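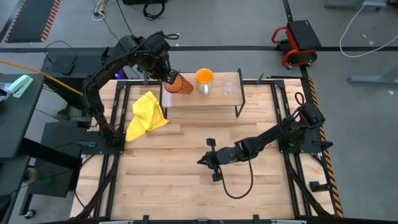

November

Up before six. Could not get back to sleep so I did the cups.

I have been putting this off for weeks. We moved in with three boxes of glasses and mugs from my side and two from Wim's, and all of them went into the one cupboard to the left of the sink. You cannot get a mug out without taking four others out first. Yesterday a saucer went on the floor and that was enough.

Took everything down and wiped the shelves with vinegar and water. The lining paper was stuck in the corners and I had to scrape it with an old bank card. Then I put everything back one piece at a time and only let a thing back in if one of us has used it since the summer. Plastic cups on the bottom for when the kids come over. Mugs in the middle. Glasses on top, upside down, though Halima says they should be right side up or they smell of the shelf. I will try hers if they start to smell.

Kept 21 pieces. The rest are in a box by the door. Wim got up while I was at it and took two mugs back out of the box, the Dralturport one with the chip and a brown one I have never seen him drink from. I let it go.

The small shelf riser is the best thing I have bought for this kitchen. Wood top, thin metal legs. It doubles the room in the cupboard and when I need it for something else it comes right out. I want a second one for the plates but Lendari was out of them last time I looked. Check again after the first of the month.

Orange juice with breakfast. I drink it out of a mug, always have. My mother did the same because a mug does not tip as easily as a glass. Wim had his in a tumbler and left it half full on the windowsill, where I found it at noon.

Used the yellow cloth for the shelves and the counter. It needs to go in with the towels on hot. I have been rinsing it and hanging it over the tap and that is not doing it. Bought a pack of the same ones from Nutik in the spring and this is the last one that has not turned gray. Add to list: cloths, vinegar, dish soap, bulbs for the hall.

Halima Akpan came at two to pick up the box. She is setting up the kitchen at the Dankwa and they have nothing to drink out of there except paper cups. She went through it on the front step and took all of it, even the tall glasses with the worn rims. She stayed for tea and told me about her knee. The doctor wants her to wait until after the new year. She does not want to wait.

She opened the cupboard to get her own mug and found one straight away, so that is something.

Paid the water bill after she left. Started on the drawer under the cupboard and stopped when I got to the batteries. There are too many and I do not know which ones are dead. Wim has a tester in the garage, he thinks. He went out to look and came back with the rake.

Soup for dinner, the rest of the squash. It needed salt. Washed up by hand and put the mugs back in their row, and the handles all face the same way for now.

Rain since four. Tomorrow the drawer, and call about the gutter.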